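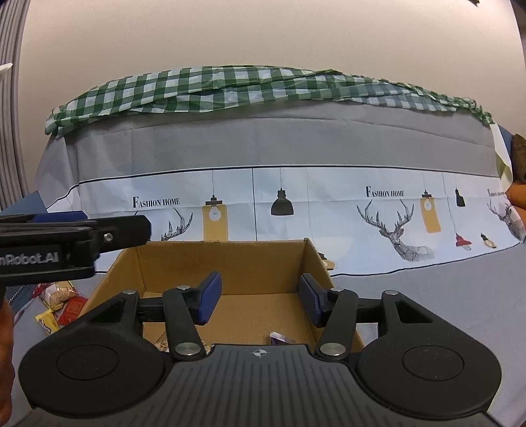

The Afolabi Room Stays Open

Dear neighbors, families and friends of Geltora College,

If you were anywhere near the east side of campus in the last week of February, you probably saw the sleeping bags. Students sat on the stairs of Ruston Hall for two nights and most of three days, and I walked past them on my way to my office so many times that I started to feel I ought to be bringing something. (On the second morning I did. It was banana bread, and it went fast.)

What they wanted was simple enough. The Afolabi Room, on the ground floor of Ruston, has been the gathering place for Black students, international students and really anyone who has wandered in looking for a couch and some company, for as long as I have worked here. Over winter break a notice went up on the door saying the room would become a testing center in the fall. There had been no meeting and no email, just a sheet of paper with a phone number that rang through to a full mailbox. Students came back in January, read it, and were hurt, and a good number of them were angry too, and I can't say I blame them.

I should say I have my own soft spot for that room. The carpet is a terrible color and the radiator knocks, but I have eaten some of the best meals of my life in there, out of foil pans, on paper plates, during the end-of-term suppers. Several alumni wrote to me in February to say they met their closest friends on that awful couch. One of them met her husband, and she would like it known that he was sitting in her spot.

What the students asked for

By the time of the sit-in, 100 students had signed a letter to the dean's office. It asked that the room be kept where it is and that students be told before any space like it is changed or moved. It also asked for longer hours, which I thought was a smart thing to put in. The room has been closing at 6 in the evening, right when people get out of lab and practice and would most like somewhere to go.

Nadja Hollenstein, a junior who helped write the letter, spoke from the steps on the second afternoon. She has given me permission to share a bit of it. "I came here from very far away and I didn't know how anything worked," she told the crowd. "Somebody in that room showed me how to read my own tuition bill. I don't know what office does that. I only know what room does." I was standing at the back by the bike racks and I will admit I needed a minute after that.

There were disagreements, and I don't want to skip over them. Some students with testing accommodations have waited a long while for a quiet place to take exams, and they worried they were about to be forgotten. A few of them came to the steps to say so. They were listened to, and by the evening the letter had a new paragraph asking the college to find a proper place for testing as well.

What happened next

Ingeborg Schwaiger, our dean of students, came down and sat with the group for most of an evening. It was chilly and she stayed anyway. She told them the notice should never have gone up the way it did, and she said it again in writing the next morning, in a message many of you will have received. The Afolabi Room will remain in Ruston Hall. It will stay open until 10 on weeknights starting after spring break, with student staff at the front table, and those will be paid positions. The testing center will go into the old print shop on the second floor of the library, once the wiring has been looked at, and I'm told that may take until summer.

The sleeping bags were gone by lunch. Somebody swept the stairs, too, and did a better job of it than the wind usually does.

Come and talk about it

An open conversation will be held in the Afolabi Room on 7 March 2024, beginning at 5:30. Dean Schwaiger will be there to go over the changes and take questions, and Nadja and several of her classmates will talk about what they would like to see in the room next year. (New couch, I hear, though opinions differ!) There is seating for 25, and after that it's the floor or the hallway, so come early if your knees are like mine. Supper is coming from the Tanent Street Kitchen, with plenty that is vegetarian.

If you can't make it but have a memory of the room you'd like to pass along, please drop a note in the box outside my door or reply to this newsletter. Old photographs are especially welcome, and I'll scan them and give them right back. Parking behind Ruston is free after 5, but the lower lot is still closed for the drain repair, so use the Mill Street entrance.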